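Lakmal Patwary
@lakmalpatwary · November 20, 2019

Notes on two-piece die-cut boxes, for anyone choosing packaging for small orders. The short version: check the creases before you check the price.

A two-piece box arrives as two flat blanks. The minimum run I was quoted at Turnwood was 1000 sets, so a wrong dimension is expensive. Ask for a plain sample first.

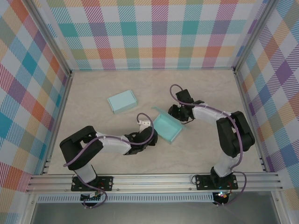
Teal box, one piece closed and one open.

The open piece is the one to examine. Look at the rim. If the walls bow outwards at the middle, the board is too light for the panel length and the fit will be poor at the corners.

Board weight: I tried 322 gsm on the July batch. Fine for the smaller piece. On the larger one I would go heavier, or shorten the long panel.

Grain direction matters more than weight. Fold a scrap both ways. The cleaner fold runs parallel to the grain. Put your longest crease there and accept that the short ones will be stiffer.

Jahangir Seneviratne asked whether to crease or perforate. Creased lines are stronger. Perforated lines fold more easily by hand and land where they should, but they tear if you open and shut the box repeatedly. For a box opened once, perforate.
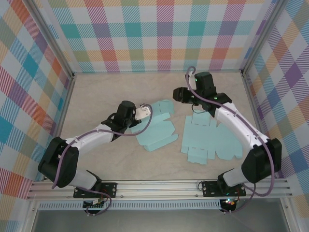 Blanks laid flat. Dashed fold lines on the larger one.

Store blanks flat, under a board, out of the sun. Pale blues fade first along the edge of the stack. Do not stand them on end. The tabs catch on each other and the small ones bend.

Folding order: pre-fold every line to 90 degrees and release it. Then raise the long walls, then the short ones, then tuck the flaps. If you tuck as you go, the last corner is always tight.

Tabs that will not seat are usually a tolerance problem. Arura cut my first slots to the exact board thickness. Adding a little clearance fixed it, and the second set went together without glue.

Timing, by hand, after practice: 20 boxes between cups of tea. I have not tried to go faster. The corners suffer.

Jahangir wants the drawing for the larger blank. I need to correct 3 dimensions on it first. Will post it under this thread when done.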